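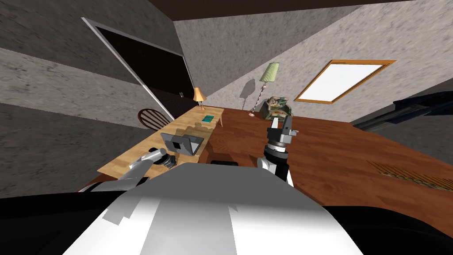 A simulated room in Vastovo, with the robot's left gripper close to the laptop on the desk. Image: Tutent.

Tutent Releases 819 Simulated Robot Demonstrations and Asks Buyers to Lower Their Expectations

ABUGRI, July – Tutent, a robot testing company, today released a set of 819 recorded demonstrations of a two-armed robot handling household objects in computer-rendered rooms. The recordings were made in Vastovo, the company's simulator, and are meant for teams that train robots by example. Tutent is also publishing a plain account of what it doubts about the collection, including whether it will help a real robot do anything useful in a real house.

The company has sold testing services for several years and has sat through many product demonstrations in which a robot trained in simulation clears a table without trouble. Tutent has asked for the unedited logs behind some of those demonstrations. It has rarely been given them. The release of the Vastovo set includes every attempt made by every operator after the first day of setup, with the bad ones left in and marked as bad.

"We would like to say this data makes robots better at housework, and we can't say it yet," the company said in a statement. "It makes a simulated robot better at simulated housework. We have measured that much. Anyone who tells a customer more than that from data like ours should be asked to show the test."

What is in the set

The demonstrations cover seven tasks, all of them built around things found on desks and tables. Each one was driven by a human operator wearing a headset and holding two hand controllers. The operator sees what the robot's cameras see, moves the arms, and opens and closes the grippers. Vastovo records the camera views, the joint positions and the gripper commands together, so that a learning system can later try to copy the link between what was seen and what was done.

Camera views were kept at whatever angle the robot's body and wrists put them. Early advice from outside the company was to level the head view and crop out the torso so that the footage would look tidier. Tutent declined. A robot leaning over a desk gets a tilted room with its own chest in the way, and a system trained on level, clean views would be learning from a picture it will never get.

Small objects were the hard part. Operators were quick with books and boxes and slow with anything thin, round or shiny, where the fingers have to go down on both sides without knocking the object over. With a wrist view, the body of the gripper hides whatever is closest to it, and operators said they were often guessing at the last stretch. Several asked for a second view from the side. Vastovo could have given them one in an afternoon, and the company left it out because the robot has no camera there.
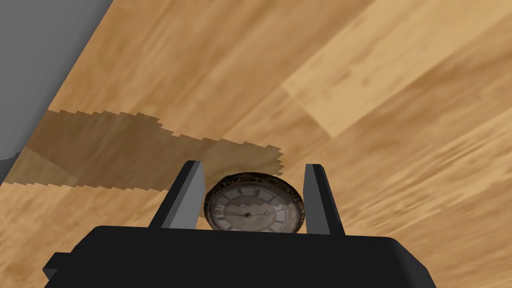
Guessing shows up in the records. In the small-object tasks, operators stopped with the gripper open far more often than in the others, backed up a little and came in again. A learning system copies the stopping along with everything else. Tutent's own trial system, trained on the full set, picked up the habit of pausing over objects it was already lined up to grasp, sometimes for up to 30 seconds. Removing the pauses by hand made the system faster. It also made it miss more, and the company has no good explanation for that.

Known problems

Tutent lists five problems in the notes that come with the set.

Shadows in Vastovo are drawn at low resolution, and their edges come out in steps. A person learns to ignore this within minutes. Whether a trained system ignores it, or leans on it as a clue to where an object is, has not been tested.

Contact between the fingers and an object is simplified. Objects in Vastovo slip less than they should, and a loose grip that would fail on a real table is sometimes scored as a success.

Surfaces such as wood grain and wall stone are flat patterns. They smear at some angles and repeat at others, and lighting does not change during a recording.

Operators got better as they went. Later demonstrations are smoother than early ones, and the tasks were not recorded in mixed order, so the tasks done last look easier than they are. The company calls this a planning mistake and says it would be the first thing to fix in another round.

Success was judged by a script. The script checks where the object ended up and pays no attention to how it got there. Reviewers disagreed with it often enough that both verdicts are now included for every recording.

An outside check, with limits

Jokico, which builds grippers, was given early access and ran its own training on the set. Its results in simulation were close to Tutent's. Jokico then tried the trained system on a physical robot and stopped the trial early, after the arm repeatedly closed its fingers short of the object. The two companies do not agree on the reason. Jokico suspects the camera calibration on its own bench. Tutent thinks that is generous and suspects the data.

"One stopped trial proves very little in either direction," the statement continued. "We are reporting it because it is the only physical trial there has been. If it had gone well it would be in the headline, and it would have proved just as little."

The company is also cautious about size. Vastovo can make copies of a recording with the furniture moved or the colors changed, and sets of this kind are often advertised by the number of copies. Tutent supplies the copying tool but counts only demonstrations that a person carried out. Its own tests found that adding copies helped at first and then stopped helping, at a point that shifted from task to task.

Availability

The recordings, both sets of verdicts, the operator notes and the copying tool can be requested from Tutent's office in Abugri. Research groups pay nothing. Commercial users pay a fee and must agree to report the results of any physical trial, including failed ones, within the term of the license. Tutent expects this condition to cost it some customers and does not plan to drop it.

A second round of recording is under discussion. It will go ahead only if at least one physical trial runs to the end, whatever the result.

About Tutent

Tutent tests robots and the software that controls them, for manufacturers and for the companies that buy from them. It is based in Abugri and owns and maintains the Vastovo simulator. Requests for the unedited logs can be sent to the press office, and no reason needs to be given.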